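I spent most of September oiling a table. I would like this recorded somewhere, and the people I live with have asked that it be recorded somewhere other than dinner.

The oil was Breltex, the 200 ml tin, which according to the label does two coats. Mine did one and a half, and a patch of trouser. I bought a second tin from the hardware place on Dabbas Road, where they also sold me a pack of 50 lint-free cloths. I have used four. If you need a cloth, do call round.

My real mistake was reading up on it first. There is a thread on the Tistitis forum, with 3666 replies when I last looked, on whether you should wipe with the grain or in small circles. It's been going for over 2 years and has lost at least one moderator. I came away having learnt that I'd done it wrong, whichever way I'd done it.

What I like, now it's finished, is mixed planks. Our old table was one flat shade of orange from end to end and every crumb showed. Give me blond next to grey next to honey brown, with plenty of grain, and I'm happy to leave the wiping until after the news.
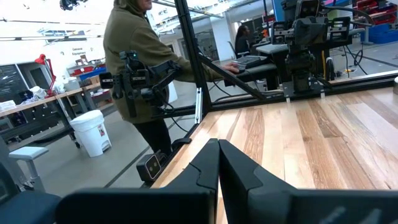
The chairs are next. They're Helex ones from the old flat, they wobble, and there are six of them, so I've put the lid back on the tin and moved it to a higher shelf.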